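Bukemico Opens Trail Camera Loan Program for Hikers

Last updated: Feb 20, 2020 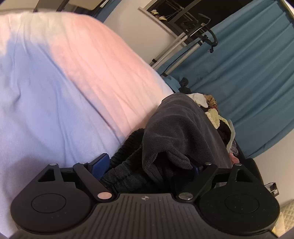
Bukemico, the outdoor equipment retailer, will begin lending compact cameras to day hikers at its Comer and Tamura stores this July. The program will run for 100 days and is open to any customer with a free store membership.

Each store will stock weather-sealed cameras, chest straps and spare batteries. Loans last up to 7 days and may be renewed once if no other member has placed a hold. Members may keep every photo they take — the company asks only that memory cards be cleared before return.

"Many of our customers want to try a camera on a real trail before they buy one," said Yolandi Botha, director of member services at Bukemico. "A weekend on the Okov loop will tell them more than a spec sheet can."

A test run last year drew 800 loan requests. Comments from those members led the company to add lighter straps and a short printed guide to settings for shade, snow and early morning light.

Reservations may be made in person at either store. Media questions should be directed to Thirumalai Gounder, press office, Bukemico.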